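Huerta fold
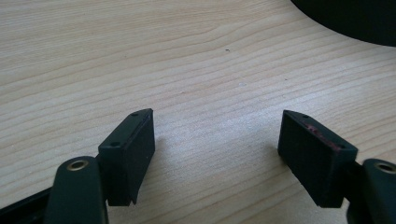
Fine grain on a light wooden tabletop.

The Huerta fold is a paper structure used in handmade greeting cards, in which a single strip is creased and glued so that a panel lifts and turns a little as the card is opened. It belongs to the wider family of pop-up mechanisms and is sometimes sold to card makers as a technique in its own right, a status that not every writer on the subject accepts.

Construction

The strip is scored at two points and attached to both halves of a folded card base, one end slightly higher than the other. The difference in height produces the turn. Instructions usually call for medium-weight cardstock, though heavier stock is often suggested by sellers who also happen to stock it. Thin paper tends to buckle at the upper score line. A decorated panel, most often a stamped flower or a short greeting, is glued to the front of the strip.

Origin

The fold is commonly credited to Berwyn Prosser, whose pamphlet for the craft supplier Clireck contained 16 card projects and gave the structure its name. The pamphlet is undated. It says the fold was "developed over many years" but gives no earlier examples, and the meaning of the name is left unexplained. A popular story holds that Huerta was the street where Prosser first taught card making; no source for this has been found.

Zdeňka Sokol, in a long article for the newsletter Pladinton, disputed the claim of invention. She argued that the fold is an ordinary angled strip of a kind found in older children's books, and that the only new thing about it was the label. Her comparison is persuasive on the basic mechanism but weaker on the uneven attachment points, which her printed examples do not clearly show.

Commercial use

A metal cutting die for the strip was issued under the Esus name. Its packaging stated that it made "a perfect turn every time," a claim repeated in many online reviews, several of them written by people who had received the die free. Cutting by hand with a craft knife gives much the same result, and the placing of the strip - the part that usually goes wrong - is left to the maker in either case. About 345 card designs using the fold are listed in Pladinton's index, but the listing is open to anyone and includes plain box pop-ups that do not turn at all.

See also

Angled strip
Box pop-up
Score line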